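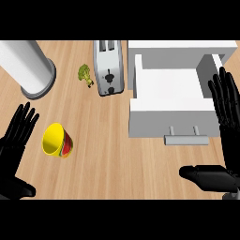

The Galtby branch wants to know if people can still drop off returns after the bins are full, and the reply from Parnar was that full bins are a problem they would love to have. Noted. We were asked to plan for it anyway.

2 min read

September, bench notes, bottle drive sorting rig

Started before 8 with the counter. The target for the drive is 400 bags over the weekend across both sites, all the deposit money going to the blood clinic fund at Trorholm. Last year the bags were counted by whoever was standing nearest, and the total depended a good deal on who that was. So this year there's a chute with a beam across it, and I'm the one who said it would be easy.

First run with empties: cans fine, tall bottles fine, short brown bottles counted twice. The neck breaks the beam, then a gap, then the shoulder breaks it again. Put a delay in the board so it ignores anything that comes too soon after the last hit. Short browns now count once. Two cans dropped close together also count once, so we've moved from generous to stingy. I know which one the clinic would prefer, but the deposit people get a say too.

Tilted the chute a little flatter. Things slide slower and spread out better. They also stop. A wine bottle sat halfway down for most of the morning like it was waiting for a bus. Waxed the floor of the chute with the stuff from the ski cupboard and tried again – good, maybe too good. Put a strip of old carpet at the bottom end to slow the landing. Carpet smells of beer already. Expect it to get worse.

After lunch, the bags. Parnar sent over the clear ones, which tear if a bottle goes in neck first, and bottles like to go in neck first. Tried double bagging. Works, but that makes 800 bags out of 400, and I don't want to be the person who writes that email. Minami still has the heavy blue sacks from the coat drive and says we can have them if we collect. Blue means we can't see what's inside, so sorting has to happen before bagging, so the sorting table moves ahead of the chute, so the extension cord is now too short. Borrowed a longer one from the paint room. Please don't put it back, whoever keeps putting things back.

Donation tin: the lid slot is too narrow for a folded bill. Filed it wider. Cut thumb on the slot. Filed the slot again, more thoughtfully.

Signs. The draft says DROP BOTTLES HERE, which I'd rather not have over a concrete floor. Changed to LEAVE BOTTLES HERE. Galtby wants the clinic's name bigger and our name smaller. Fine by me, I've seen the rig.

Still open:
– beam sensor in bright sun, not tested, the Galtby lot faces south
– what to do with jars (people will bring jars)
– 6 clamps needed for the table legs, found 2, both seized
– gloves, all left hands again
– who drives the truck to Trorholm on the last evening, and does it have a ramp

Left the counter running on the bench overnight with nothing in the chute. If it reads anything but zero in the morning I'm going back to tally marks on cardboard.

Contact the workshop | © Parnar Community Workshop | Back to top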